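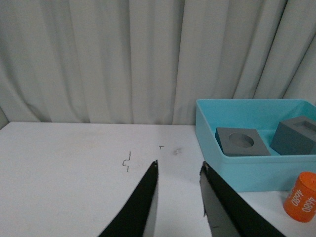 The white table with the curtain behind it, blue tray to the right, marks as discussed.

From: Prodromos Manolakis
To: Weltham Shared Workroom list
Date: 2018-02-07
Subject: Re: Marks on the white table

Dear all,

Parisa asked a fair question and has had four replies, three of which were about the kettle. I'll try to stick to the table.

Parisa Yazdani wrote:
> Can someone tell me what is on the white table in room 2? There's a
> squiggly dark line towards the middle that looks like a bit of bent
> wire, but it might be ink. There's a tiny hooked mark next to it and
> a grey smudge further along. I didn't want to scrub at it in case it
> was somebody's measuring point. Also, is the blue tray meant to live
> there? It has dark grey blocks in it and I don't know whose they are
> or whether I can move them. I need the whole table for cutting out
> on my next session.
>
> Parisa

Taking these in order.

The squiggle. I have looked at the picture at the top more often than is good for a grown man, and I can't tell you whether it's drawn on or lying there. Arash says pen. Thanakorn says thread, but Thanakorn sews, and would say thread. I suggest whoever is in next puts a fingernail to it. If it moves, it was a thread and we can all get on with our lives. If it doesn't, try warm water and washing-up liquid first, then a drop of surgical spirit on a cotton bud. Please do not use the green scouring pad. The last table had a very nice shine until it met the green scouring pad, and now it lives in the corridor with the leaflets on it.

It is not a measuring point. If anyone has been using a squiggle as a measuring point, that would explain the shelves.

The smudge is faint and I'd leave it. I had a similar one at home on a white worktop and went at it for most of an evening, and ended up with a clean patch that looked far worse than the smudge had. There is a moral there but I was too tired to look for it.

The blocks. One is a low square thing with a round recess in the middle of the top, and it sits at an angle in the tray, as though put down by someone answering the phone. To me it looks like a holder for a round peg of some sort. Farzad thinks they belong with the Gindine jig we bought second-hand in July, which came in a carrier bag with no instructions and a receipt for something else. He may be right. If they're yours, say so on the list. Until somebody owns up they stay together in the tray, please, and don't get tidied into the drawer marked Wukico. Nothing that goes into that drawer has ever been seen again, including the key to it.

The tray. It can be moved! It's a tray. Lift it with the blocks inside and put it on the shelf under the window, then put it back on the right-hand side of the table when you've finished, well in from the edge. I'd be grateful if it didn't become a general home for pins, pencil stubs and loyalty cards, as the last one did.

The curtain. Parisa didn't ask, but I'm going to mention it while I have you all. The pleated one behind the table is due a wash. It comes down off the rail quite easily and goes back up with a good deal of bad language. The hem comes down to the back of the table, so if you are using glue or paint, pull the table forward a little before you start. Arash has offered to take it home and do it on a cool wash, provided somebody else does the hooks. Replies to him, not to me. I did the hooks last time.

Parisa, the table is yours for your session, right to both ends. I've put you in the book under cutting out and drawn a box round it, in pencil, on paper.

Still wanted: one person for the hooks, and the return of the long ruler, last seen leaving with somebody from the Bhutto evening class.

Prodromos

--
Weltham Shared Workroom list
To leave the list, send a blank message with "leave" as the subject. Replies go to everyone, so have a look before you press the button.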